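Pomenside canine genotyping – bench notebook, October, Friday
Last updated: Friday, 16:40

Cheek swab extractions for the Siliņa kennel set, second batch. Edgardo on the bench, me on records. Arturo out until next week, so his gel questions are parked at the end.

Started 08:30. Swabs came out of the fridge at 08:10 and were sorted by litter before lysis.
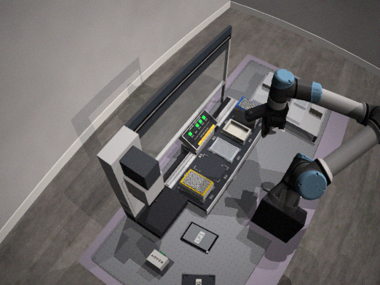
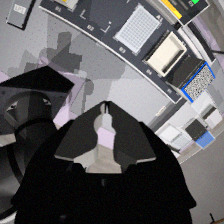

1. Samples in

27 swabs received, all from scent hounds, three litters plus parents. Labels on the second litter were written in ballpoint and two had smeared. Baiba Lukoševičius at the kennel read us the chip numbers over the phone and both matched the submission sheet. Relabeled with the solvent-proof pen. Please ask kennels to use the printed stickers. Fung-ping has a roll in the second drawer.

One swab (dam, litter C) had food on the tip. Processed anyway, flagged in the sheet.

2. Extraction

Standard lysis, proteinase K, 56 C for one hour, then 95 C for 10 min to kill the enzyme. Spun down, supernatant to fresh tubes. Elution volume dropped to 60 µl from 100 because the first batch was too dilute to be comfortable.

Yields were better than last time. Median 18 ng/µl. Lowest was the food-contaminated dam at 3.1, with a poor 260/230. Puppies under five weeks came in lower than the adults, same as batch one. Raimonds thinks milk residue. I think the swabbing is just shorter because they wriggle. We could settle it by having Baiba wait an hour after feeding for the next litter and keep the swabbing time fixed at 20 seconds.

3. Marker panel

Ran the 18-marker microsatellite panel on everything except the flagged dam. Annealing at 58 C. Two no-template controls per plate, both clean.

Marker 8 is giving stutter again. Peaks two bases below the true allele, high enough in some dogs to be called as a second allele by the software. All calls at marker 8 were made by eye, by me and then by Fung-ping without seeing mine. We disagreed on one pup (B4). Rerun on Monday's plate with less template.

Allele sizes are binned against the Rornano reference dog as usual. The reference came out 0.3 bp short across the board on this run – within tolerance, but it was 0.1 short last month and the polymer is getting old. Change it before the next plate.

4. Parentage

Litter A: all pups fit the stated sire and dam, no mismatches.

Litter B: all fit, with B4 pending at marker 8.

Litter C: cannot be finished without the dam. Sire alone fits every pup except C2, which mismatches him at three markers. Three is too many for mutation. Could be a second sire or a tube swap, and I don't want to say anything to the kennel until it has been repeated from a new swab. Edgardo checked the rack positions against the sheet and found no swap on our side. Request fresh swabs for C2, the dam and the sire. Also ask, neutrally, whether any other male had access to her.

5. Diversity numbers

Raimonds wants these dogs added to the Pornden comparison, which stands at 172 animals before today. Only the parents should go in. Littermates pull the heterozygosity estimate around and make the small kennels look more distinct than they are. We made that mistake in the first draft of the tree and the Siliņa hounds ended up on a long branch of their own, which vanished once the siblings were removed.

Also for the tree: please stop labeling the deep branches "oldest breeds" in the figures. Branch position in this data tells us about isolation and low admixture, and a kennel club that closed its book early can get the same effect with a fairly recent breed. Suggest "less admixed" in the legend. Raimonds agreed to change it, wants to keep the color scheme.

6. Open items

– B4 rerun, marker 8, half template (Edgardo)
– new swabs C2 + dam C + sire C (me, call Baiba)
– polymer change before next plate
– Arturo: the ladder in lane one of your last gel is the 50 bp one, the sheet says 100. Please correct.
– proteinase K down to one tube, order placed 14:15
– legend text for the tree (Raimonds)

Plate sealed and in the freezer, shelf two, left side.

This site uses cookies to keep you signed in to the notebook. Accept | Settings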